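Workshop notebook, Thursday, late morning
Balloons on sticks, the wrapping question again 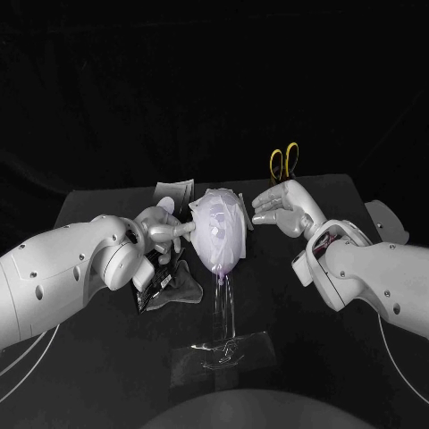 What is the film on the outside meant to do for a balloon on a stick? It keeps dust and fingernails off the skin, and it gives ribbon or a label something to grip without touching the rubber.

Right, so, where I've got to. The Clilby order is for 200 and they want every single one wrapped, which sounded like a nice quiet job when I said yes to it (ha). I'd been doing them the Hudik way, film flat on the bench, balloon on its side, roll it over and twist at the neck. Fine for round ones. With the egg-shaped ones you get a great wodge of spare film at the bottom and it won't lie down whatever you do to it.

So I've started doing them upright instead. Stick first, balloon on the stick, stick taped to the table with a square of clear tape, and then the film goes on from the top and gets smoothed down the sides. Much better! Both hands are free and the neck stays where you can see it. The creases still show, but I've decided I like the creases, they catch the light and make the whole thing look a bit like a boiled sweet.

Notes on tape, before I forget. One square is enough if the table's been wiped. Press from the stick outwards, otherwise you get wrinkles running right up to the base and it starts to lean. Peel it off slowly from a corner - the Stovel tape leaves a gummy patch if you yank it, and I've now cleaned that patch off twice.

Film: we're on the Hosoda roll, 91 metres when new. I wrote 623 mm per balloon on the lid and that was too generous by a long way, so ignore the lid. I'm going to try cutting shorter and see if the top still covers. If anyone's cutting before I'm back in, please write your length underneath mine and don't cross mine out, I want to compare.

Colour. The film has a faint lavender look to it once it's bunched up, which I hadn't bargained for. Over white it's lovely. Over yellow I'm less sure, and Clilby did ask for some yellow. Will do one of each and leave them by the window till the afternoon.

Sticks: 167 clear ones in the box, so we're short for the order and I need to ring up for more. Same sort please, the clear ones vanish nicely once they're standing.

Still to sort out:
- does the film squeak when the balloons are packed side by side, and does it matter
- ribbon over the twist or under it
- a better knife for the roll, the old one snags
- ask Clilby if they want the sticks trimmed or left long

Kettle, then the yellow one.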